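Re: Scratches and white rings on a glossy table top

harkton_8
Brown wooden table, gloss finish, dull ring where a mug stood. Is 2000 grit too coarse to start with?

npalfi
No, but find out what the finish is first. Meths on a cotton bud, underside. Shellac softens, polyurethane doesn't. 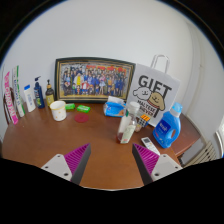

If it is shellac, keep the abrasive off and try a light wipe of meths on a pad.

Ternolitz
Disagree. A wipe with meths will drag the gloss. Paste wax and 0000 wire wool, with the grain.

npalfi
Wool leaves satin. He wants gloss.
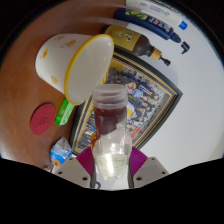 Leave it 2 days before any wax goes on.

harkton_8
Tested underneath, no softening. Going with 2000 wet, then polish.

Ternolitz
Then use a block. Fingers leave grooves.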